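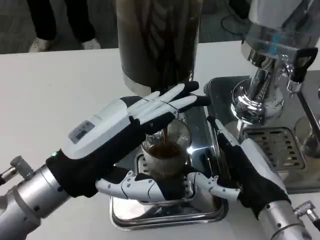
I'd been told to come hungry, but the first thing she asked was how I took my coffee. Black, I said, and that was the right answer. "Good, you can stay," she said, and off she went to the machine.

She runs the little coffee bar at the Hamness end of Bridville, and she's been at it for six years without a single day's training. Before that she did the wages for Tunberg, the furniture people, and drank instant. "Terrible stuff. I had it with three sugars and thought I was living!"

So what changed? A holiday, mostly, and a second-hand espresso machine she paid £284 for when she got home. It lived on top of the washing machine for a year (her husband was very patient) and she practised on it every evening until she couldn't sleep.

I wanted to know about glasses, as I'd always thought proper coffee came in a proper cup. She shook her head at me. "You want to see it going in. You watch the colour, and when it goes pale you stop. With a china cup you're guessing." She likes a glass with a bit of pattern to it as well — easier to hold on to, and it doesn't show every fingerprint.

The beans come from Kettunen, a small roaster up the coast, and she won't hear of anyone else. She gets through 62 kilos in a good month, though August is always daft with the visitors and she ran out twice last year. "I had to go and knock on their door. In my apron."

We got on to cleaning, which she talks about more than the coffee. The drip tray comes out every couple of hours and gets a proper wash, then a dry with a cloth that's used for nothing else. "People look at the tray. They might not know they're looking, but they are."

And at home, for those of us with no room and not much money? Buy fresh beans, she says, and warm the glass first. Spend on the grinder before the machine. She'd also like everyone to stop filling it to the top. "Halfway's plenty. If you want more, have another one."

I had another one.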